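Back on Kitville after the December update
22 Jan 2026

I reinstalled Kitville over the holidays, mainly to see whether the December update had fixed the trading post. It has, mostly. Prices refresh every 4 hours now and you can finally favourite the neighbours you trade with.

My old town was still there at level 338, with a barn full of timber I'd forgotten about. Roy Treloar and I spent a couple of evenings swapping it for bricks. He's on a tablet and I'm on my phone, and the game dropped out for me twice when both of us had the market open.
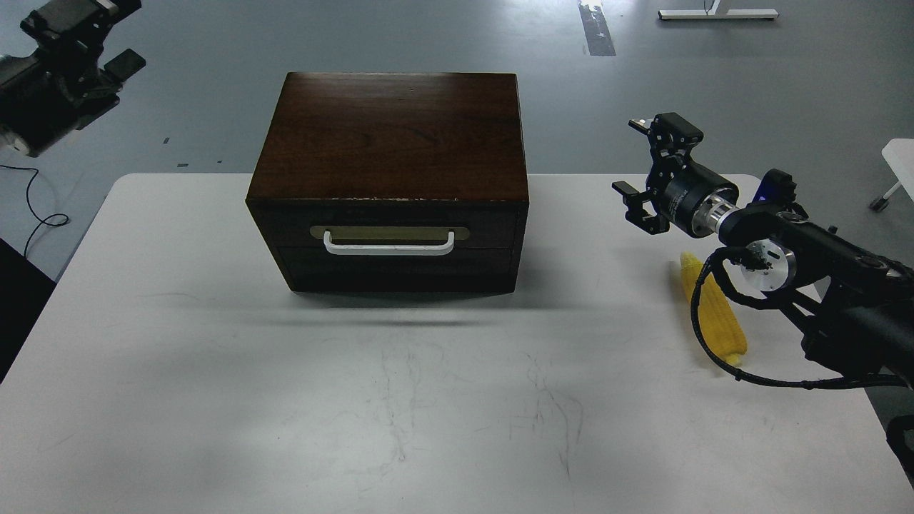 Two drawers, brass-coloured plate, a few chips along the front edge.

The new river map is the best part. You need 546 coins to open it and two free workers. Put the sawmill on the north bank, the road is shorter. I built mine on the south side and had to move it.

I still don't like the ads. There's one after nearly every harvest, and the button to close it is tiny. Gilang Harahap says he paid to remove them and still gets the banner at the bottom, so I'm holding off.

Next I want to finish the bridge and get the ferry running. If you play and need bricks, leave your town name in the comments.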